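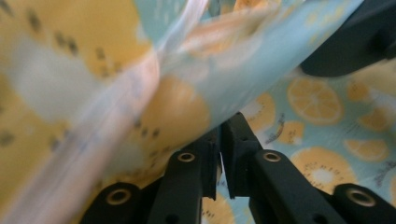 **fekel_109:** Wie lange muss man vor einem Spermiogramm Karenz einhalten?

**D. Nazari:** Zwei bis sieben Tage. Unser Labor in Gutamow will genau 4.

**Porkbridge:** Halte ich für zu lang. Bei mir waren es zwei, Motilität war besser als beim ersten Befund.

**D. Nazari:** Ein Einzelwert sagt wenig, die Schwankung zwischen zwei Proben ist groß. Vergleichbar nur bei gleicher Karenz.

**Porkbridge:** Konzentration und Volumen ja. Bei der Motilität bleibe ich dabei.

**seixas:** Fieber in den letzten Monaten mit angeben – hatte ich im April, der Befund wurde wiederholt.

**fekel_109:** Danke, dann 4 Tage. Termin ist um 8:30 Uhr.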